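Updated 2018-03-02 with better notes on joining loops and a new part on color.

# Crochet a Sturdy Outdoor Mat from Plastic Bags

If you have a cupboard full of grocery bags and a big crochet hook, you have a mat. I have been making these on Plarnness for years now and I still get a kick out of the moment when a heap of crinkly trash starts to look like a real piece of fabric. They are great for camping, muddy boots, the beach, the back of the car, or sitting on cold bleachers. You can hose them off. They weigh almost nothing!

My big one took 1,670 loops and most of a December, so don't start there. Start with a sit-upon, a square wide enough for one person, and see if you like the feel of it. The steps are the same whatever size you make.

## What you'll need

- Clean, dry plastic grocery bags, the thin crackly kind
- Scissors you don't mind getting a bit gummy
- A size N or P crochet hook (I like P for mats, my hands thank me)
- A stitch marker or a safety pin
- A pillowcase to keep the loops in

Skip the thick, slick bags from clothing stores. They're pretty, but they stretch differently from the thin ones and your edges will wave. Check for bags that have started to flake, too. Some stores use plastic that breaks down after a while, and a mat made of it will shed little bits all over your porch. Crumple the bag hard in your fist. If it leaves specks on your hand, it's out.

## Cutting the loops

1. Lay a bag flat and pull out the side folds so it's as wide as it will go. Smooth the air out toward the handles.
2. Cut off the handles and the bottom seam. You now have a tube.
3. Fold the tube in half lengthwise, then in half again, keeping the open ends at the left and right.
4. Cut across the folded strip every 2 inches. Each piece opens up into a loop.

Do a whole pile of bags at a time. Once you get going you can stack several bags and cut them together, as long as your scissors are sharp. Try to keep the width even, but don't fret over it. A strip that's a little wide just makes a slightly fatter stitch.

Save the handles and seams! Stuffed into an old pillow cover, they make a perfectly good outdoor cushion.

## Joining the loops

You join these the way you'd link two rubber bands. Lay the end of loop B over the end of loop A. Reach through B, grab the far end of B from under A, bring it up through itself and pull gently until the knot sits snug in the middle.

Gently is the word. If you yank, the plastic goes thin and stringy next to the knot and that's where it will snap later. A good knot is small and flat and you barely feel it going through the hook.

I used to join everything first and wind it into giant balls. Now I join a lapful, crochet that, and join some more. The balls look wonderful on a shelf, but the plastic clings to itself and long lengths get twisted.

## Planning your colors

Color is where this gets really fun, and it's worth sorting your bags before you cut a single one. Make a heap for each color and pick a main one that you have tons of, then use the others as streaks. Here is the kind of mix I love for a mat: black, with streaks of white, purple and blue. For a look like that, crochet mostly in black, and join in a single loop of one of the lighter colors whenever you feel like it, so that each one gives you a short dash before the black comes back. Put two blues together now and then for a longer streak. Try not to plan where they fall - a repeating order will line up into stair steps as the rows stack, and your eye goes straight to them.
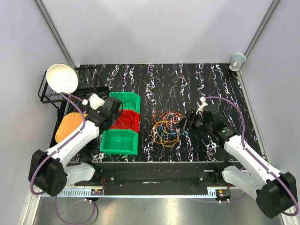 Printed bags deserve a few words of their own. Red lettering on a white bag turns pink and speckled once it's worked up, and green lettering gives you a soft minty color. Before you commit, cut one bag, join the loops and work a little swatch. I have been surprised so many times. A brown bag I'd nearly thrown out made the nicest oatmeal color, and a cheerful yellow one with black print came out looking like a bruise.

Black can be tough to find at the grocery store. Saha, the fabric and rice shop near the Priltport ferry, packs everything in thin black bags, and I have been known to buy my rice in small amounts. Ask friends, ask at farmers' markets. Small produce stands often use colors you never see anywhere else.

## Working the mat

**Foundation.** Chain until you have the width you want. Keep this loose! Plastic doesn't give the way wool does, and a tight chain will pull the whole bottom edge into a frown. If you can't help chaining tightly, go up a hook size for this row only.

**Row 1.** Single crochet in the second chain from the hook, and in each chain to the end. Put your marker in the last stitch.

**Row 2 and on.** Chain one, turn, and single crochet in every stitch across. Move your marker up as you go. Most mats that turn into triangles do so from a missed last stitch, and the marker saves you from that.

When a knot comes up, just work over it. If it lands right at the front of a stitch and bothers you, poke it to the back with the end of the hook.

Keep going until the mat is as long as you like. Then work one round of single crochet around all four sides, with three stitches in each corner so it lies flat. Cut your last loop open, pull the tail through, and weave both ends back and forth under several stitches. Plastic is slippery, so weave farther than you would with yarn.

## A carrying strap

For a mat you plan to roll up and take along, make a strap. Chain a length that goes from your hip over the opposite shoulder and back, work two rows of single crochet along it, and sew it to one short edge with a strip of cut-open plarn. Add a couple of chain ties beside it to hold the roll closed. I carried mine up to Skullbridge in a steady drizzle and sat on it for lunch with a dry seat, which felt like a small triumph.

## If something looks off

**The edges ripple.** You're adding stitches, or you have mixed thick and thin bags. Check your marker first.

**The mat is stiff as a board.** Go up a hook size. It will also soften after a few weeks of being walked on.

**A loop snapped.** Trim the broken ends, tie in a fresh loop with a square knot and bury the tails. On a finished mat you can weave a new strip right along the path of the old one.

**Your hands squeak and stick.** Warm hands and plastic don't get along. A light dusting of cornstarch on your fingers helps a lot, and so does a smooth metal or polished wood hook in place of a plastic one.

## Care

Hose it, shake it, hang it over a fence. Dish soap and a soft brush will take care of mud. Keep it away from the dryer, the iron and the campfire, and bring it indoors for long sunny stretches if you can. Mine lives on the back step all summer and the side facing up has gone a little brittle, so I flip it when I remember.

Next up is the round version, worked in a spiral, with the increase chart for each round.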